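The long shelf problem

Built-in wall units have grown longer as televisions have grown wider, and the open shelf at the bottom is where the trouble starts. Deflection rises with the cube of the span. Double the unsupported length under the same point load and the shelf sags eight times as far.

Kevin Horgan has run the joinery shop at Vekholm for 47 years, counting his father's time as his own. His shop logs every callback, and of the 1,404 units in the log, most of the faults are sag, followed by heat behind the screen. Both are settled at the drawing stage.

For sag, the cheapest cure is a stiff front edge. A solid strip fixed under the lip adds depth where the eye reads the line, and depth does more than width. Vekholm also screws the back of each shelf to the wall at every stud - glue alone creeps under a steady load.

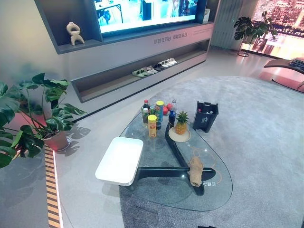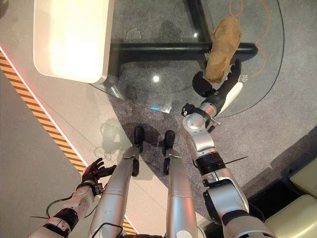 First picture: a gray wall unit with slippers on the open lower shelf. Second picture: a round table with a clear glass top.

Heat is harder. A recessed screen needs a path for air to enter low and leave high. Rónán Carroll, who draws units for Rarkerier, leaves a 6 cm gap behind the panel and vents the top of the recess. Cable holes don't count toward the vent area, as they fill up within a year.

Finish comes last. Dark linings hide scuffs on a low shelf but show dust. Carroll now orders the lining as a loose sheet, held by 5 clips, so it can be swapped without taking down the unit.

Comments

jutent_fan: Our shelf is screwed at every stud and still dips in the middle. No front strip. Now I know.

M. Mac an tSaoi: Does the cube rule hold for a spread load? I thought it was the fourth power.

Kevin H.: Fourth power if the load per foot stays the same. Cube if the total stays the same.

Contact us | © Jutent Magazine | Back to top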